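Troden needs a weekend house sitter, and we are trying to be truthful in the listing this time.

Troden looks after homes while their owners are away. The work is light and strange. You water what is alive, bring in the mail, and send the owners a short note each evening so they can stop imagining floods. Pay is $155 per weekend, with a $20 travel allowance that has not gone up since we started, and we know.

You should be comfortable with silence, other people's thermostats, and at least one cat who has opinions. References are required. A driver's license helps. A habit of rearranging furniture does not.
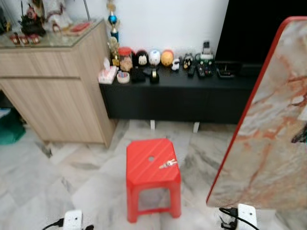

Davoud Shirazi wants it added that the evening note should be short. His longest on record ran to nine paragraphs, mostly on the subject of a dripping faucet, and the owners called him from the airport to ask if they should come home.

So, short notes. We also ask that you:

- sleep at the house both nights
- leave the fridge as you found it, minus the milk
- keep guests to zero

Send a few lines about yourself to Ok-hee Pyo at the Troden office by December 18, 2020. Skip the résumé if it's longer than a page. Tell us about the last plant you kept alive, and for how long. Training is one afternoon, paid, and there are sandwiches.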